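## 4.2 What visitors were shown, and what they took from it

The open day at the Tirutier site in July was billed as a chance to see two-arm manipulation "as it will work in the home." Visitors came through in groups of 12, and each group got the same program: a short talk, a live run in the simulator, and time for questions. We attended two of these sessions and later went through the 1,572 comment cards that Hemedar, the company hosting the event, shared with us from the full series of open days.

Our first concern is with the word "live." The runs were live in the sense that the software was computing them as people watched. They took place in a rendered room, on a large screen, and the hosts said so once, early in the talk. By question time many visitors were speaking of the robot as though it stood behind the wall. One asked whether it ever scratched the door. The host answered that it was "very careful," and we think that answer deserved a second sentence.

The room itself, called Flundness in the program, is furnished well beyond what the task needs. Figure 3 gives a view from the demonstration with both grippers pointing upward, the nearer one at the left and the other farther off, toward the door. 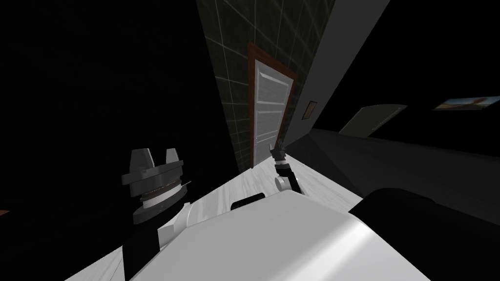
**Figure 3.** Simulated room with both arms of the robot in view. The door is set in a green-tiled wall; a small framed picture and a landscape painting hang farther to the right.

Tile, wood grain and wall art make a room feel lived in, and we accept that varied surroundings can be useful when a system is being tested. For a lay audience they do other work as well. Several cards praised how the robot "coped with a real house." Very few mentioned friction, weight or the stiffness of a handle, all of which a simulator has to assume and a visitor has no means of checking from a chair.

The tilt of the view in Figure 3 also matters for how such a demonstration is read. With the floor running up at a slant, it is hard to judge how far the second gripper is from the door – its fingertips appear just under the bottom of it, but that is a matter of line of sight. In both sessions we heard people say the robot was "at the door" on the strength of views like this one. We asked for distances and were told they were logged but were not part of the public program.

The organizers point to the earlier Esposito open day, where physical arms were used and most of the session went to resets. We understand why they changed the format. Still, the resets were informative, and the new program has nothing in their place. Neither session we attended included a failed run, and no failure rate was given in the talk or on the handout.

We therefore treat the comment cards as evidence about the presentation only. Section 4.3 compares them with the cards from Esposito, using the same coding scheme.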